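Tuesday, bench 2, cup task

Started at 9:20 with the Rondau controller, same settings as yesterday. Cups upside down on the table, both arms in use. The first runs were normal. At run 14 the left gripper stopped to report its position. The fingers still opened when I sent the command, but the value on the screen stayed at 22 and did not change any more. The log shows fault 1081, "feedback lost", and after 3 seconds the arm went to hold.

What I don't like: the right arm did not go to hold. It continued its own motion until I pressed the stop. Sushil Agarwal was at the desk and he saw the same. According to the Chaudhary document, a fault on one side must stop both sides.

I cleared the fault and tried again, slowly, with my hand on the stop button.

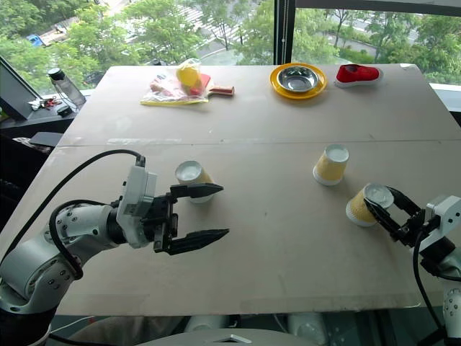
The fault came back two more times, always when the left forearm turns far outward. So I suspect the cable to the wrist and not the gripper. With power off I moved the connector by hand and it has some play – not much, but I can feel it. Sushil changed the cable for the spare from the Bolten box. After this we made 20 runs with no fault. I don't call it solved, the old cable also worked well for weeks.

The stop problem is separate and more serious. I looked in the config and the line for the linked stop is commented out. Probably it was left like this after the calibration in May, but I can't prove it. I put it back and pulled the left connector on purpose: both arms stopped.

To do:
– old cable goes to Brondo for a continuity test, label it first
– check the linked stop line on bench 1 too
– ask Sushil if the startup script can refuse to run when this line is missing
– fix the cable better at the forearm, now it pulls on the plug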